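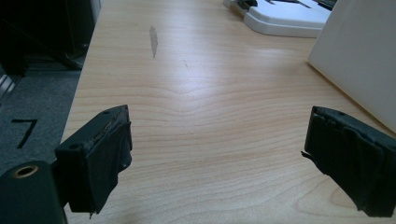
Desk 7, light wood top.

Ticket: Booking screen shows wrong desk as free
Product: Droveo desk booking
Site: Jaunzems building, second floor
Raised by: Ieva Šimkus
Assigned to: Piret Vaher
Priority: Normal
Status: Resolved, left open for monitoring

Original report
Staff on the second floor are booking desk 7 and getting a confirmation email, but when they arrive the door panel gives the desk to another person. It has happened to three people in my team this week. The other desks seem fine. Cancelling and booking again gives the same result. I have tried it in two browsers and on my phone.
-- Ieva

Reply, Piret Vaher
Thanks. Please could you send me the booking reference from one of the confirmation emails, and tell me whether the panel by the door shows a name or only "Reserved"? Please don't delete the bookings for now, as I need the history.

Reply, Ieva Šimkus
Reference sent separately. The panel shows a name, and it is a colleague who moved to the Urkov office last summer. She says she hasn't booked a desk here since then.

Work note
Checked the reference. The booking exists in the web database and is valid. The panel reads from its own copy, which should refresh every 6 minutes. The log on the panel shows the refresh running, but desk 7 is skipped each time with "duplicate key, record kept".

Work note
Found two records for desk 7. One is the current one. The other was carried over from the old Rornent system, which has been in use on this floor since 2014, and holds a repeating booking with no end date. The web page ignores it. The panel does not -- it takes the older record first.

Tried:
Restarting the panel. No change.
Clearing the panel's copy and forcing a full refresh. Desk 7 correct at first, wrong again after the next refresh.
Ending the repeating booking from the admin page. Not possible, the page says the booking owner is not assigned to this site.

Work note
Gave the former owner temporary access to the site, ended the repeating booking, then removed the access again. Marked the Rornent record as retired. Forced a full refresh. Panel and web page now agree for desk 7. Ran the duplicate report for the whole floor, 36 desks, and no others came up.

Reply, Piret Vaher, Friday, December 20, 2024
This should now be fixed. Could you make a test booking for desk 7 and check it against the panel? If the old name comes back, reply here and don't open a new ticket.

Reply, Ieva Šimkus
Test booking made and the panel shows my name. Checked again after lunch and it was still right. Please keep this open until we are back in January, as the floor is quiet now and there are hardly any bookings to test with.

Reply, Piret Vaher
Will do. I'll run the duplicate report again in the first week back and close the ticket if it is clear.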